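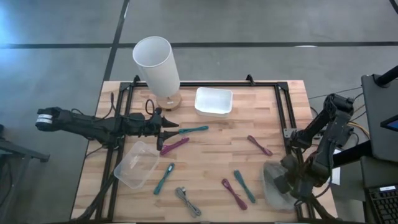 Senthorpe, December

The Cable Drawer, Emptied

Every household has a drawer that eats cables. Ours held out until this month, when Karlijn Van Beek pulled the handle off trying to open it and we agreed, as adults, that something had to be done. Most of the contents went to the recycling point. The survivors get a gallery.

The short ones
Teal, magenta and a lone gray, folded into narrow loops and spread over the butcher block. I am told the colors mean something. The person who knew what has moved to Ellholm and doesn't answer messages.

The tray
White, low-walled, empty, up by the lamp. Jolien Koster wants one tray for everything. I give that until New Year.

The clear box
Lower left, at an angle. It's my candidate for the spares, on the theory that if you can see the mess you'll be ashamed of it. This theory has never worked on me.

The lamp
Tall white shade, round wooden base, a slight lean. It isn't up for sorting and stays where it is. The black coiled cable beside it is still under discussion.

Labels are next. Hạnh Dương has bought 56 of them.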